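The man who keeps Durkthorpe's recipes
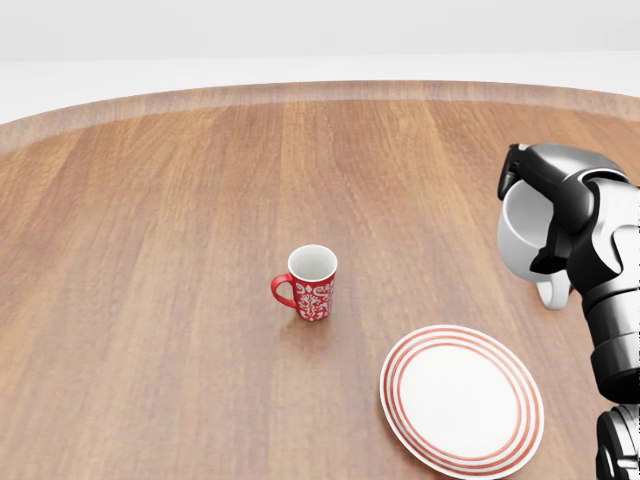

A red patterned mug on a round wooden table.

Rogelio Dela Peña has 682 recipes in shoeboxes and plastic wallets, and he has cooked fewer than half of them. Most came from people in Durkthorpe. Some are written on the backs of gas bills, and a few stop before the oven temperature.

He started collecting them after he retired from the kitchen at the MacKinnon bakery, where he worked the early shift, starting at 5 in the morning.

"People used to come to the side door and ask how to do things," he says. "Why their bread was flat, that sort of thing. Then one woman brought me her mother's parkin and said I could copy it out if I told her what was wrong with it. Too much treacle, as it happened. I copied it out and I kept it."

After that he asked for them. He put a card up in the post office and another in the launderette. The first winter brought in very little. The following November a whole exercise book came through his door, wrapped in a carrier bag, with no name on it.

"I still don't know who that was," he says. "It's mostly pickles. There's a green tomato one in there I make every year. I'd like to say thank you for it."

He types each recipe up exactly as it was written, mistakes included, and puts his own notes underneath. If a recipe says "a cup", he tries to find out which cup. That can take weeks. One family in Guseo Terrace had measured everything with the lid of a tea caddy for three generations, and he had to go round with a jug and a bag of rice to work out what it held.

"They thought I was mad. But you can't put 'one lid' and expect it to mean anything to somebody in Hull."

He does not change the ingredients. Lard stays lard. He has been asked to bring out a shorter, healthier version and has said no, twice.

"Let somebody else do that. If I alter it, it's my recipe, and I've got enough of my own."

His own are mainly Filipino dishes, learned from an aunt before he moved to England. They are kept in a separate box. He has typed up 2 of them and finds the rest harder going than anybody else's.

"I never measured for those. My aunt never did. You put vinegar in until it smells right. So now I'm the one with no amounts, and I have to stand there with a spoon and write it down as I go. It's annoying. I understand the lid people better now."

The typed pages are kept at the library, in ring binders on the local history shelves. The Promis reading group paid for the binders and has asked for an index, which he is working on by ingredient. Suet is finished. Sugar, he says, will be the last thing he does.

He is at the library on Wednesday mornings and will copy recipes on the spot for anyone who doesn't want to leave the original. Puddings he has plenty of. He would be glad of more soups, and of anything from the families who worked at the brickyard, as he has only one page from there and the bottom of it is burnt.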